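Folding, again (and why I've stopped trusting averages)

So I promised a proper write-up of the shorts business and then went quiet for weeks. Sorry! I've been living with a spreadsheet. But the numbers are in, Necati has checked them twice, and I think there's something in there worth telling you.

Quick recap for anyone who missed the last one. We're training a policy to fold clothes from demonstrations, which means a person drives the arm through the job lots of times and the network learns to copy. Our old method, Laur, takes one look at the cloth, plans a whole string of moves and then gets on with it. Lovely and quick when the cloth behaves. Cloth does not behave. You grab a hem, the fabric slides over on itself, and Laur carries on as if nothing had happened, folding a bit of thin air with great confidence.

The new one is called Dritoretti (don't ask, Hamish McPhee named it and he won't explain). It plans in much shorter bursts and then has another look before it commits to the next one. That's nearly the whole idea. The fiddly part is how short a burst should be, because if you look too often the arm dithers – it goes for one corner, changes its mind, goes for another, and you end up with a robot that hovers. We settled on eight steps per burst, after a lot of mucking about with longer and shorter ones.

We tried it on towels first and the difference was tiny. I was properly glum about that for a day or two. Then we moved on to things with legs and zips, and it got much more interesting.

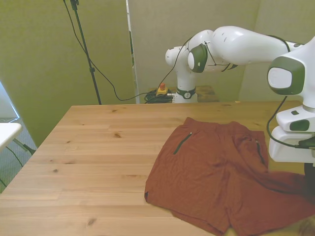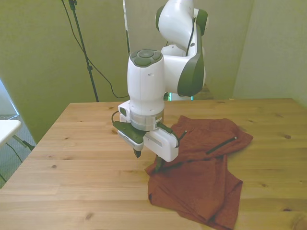

The rust-red garment on the pine table, with the arm over it.

On shorts, from a rumpled start, Laur got to a fold we'd accept in 19 per cent of trials. Dritoretti managed 62. I made Necati Kılıçarslan re-score the lot without knowing which method was which, and he came out within a whisker of my marks, so I'm fairly happy it isn't me being kind to the new thing.

Now the part I really wanted to write about. If you lump all the clothes together, the gain looks respectable and a bit dull. Split it up by how the cloth starts out and it's a different story. When the garment starts nearly flat, the two methods are neck and neck. When there's a leg folded under or a waistband doubled back, Laur falls to bits and Dritoretti mostly copes. So nearly all of the improvement is coming from messy starts, and our towel tests hardly had any of those. We'd been laying them out far too nicely! Hamish had been saying this since September and I owe him a pint.

Zips are still horrible. The stiff bit makes the fabric spring back, and the policy seems to treat a dark zip against lighter cloth as an edge it can grab. Roughly 37 per cent of the failures we've gone through by hand have a bad grasp near a zip or a pocket. My hunch is that we need more demonstrations that deliberately start close to the zip, so it sees what recovering from a slip looks like. Necati thinks it's a camera angle problem and wants to add another view. We're going to try both, mine first, on the grounds that I got to the whiteboard before he did.

A few people asked whether any of this carries over to other arms. Don't know yet. The lot at Ullix have offered to run our weights on their set-up in Cerkley, and I'd expect it to go badly the first time, as their gripper fingers are a different shape from ours. I'll report back either way.

Oh, and to whoever asked about socks in the comments: we tried one pair, once. I'm still not ready to discuss it.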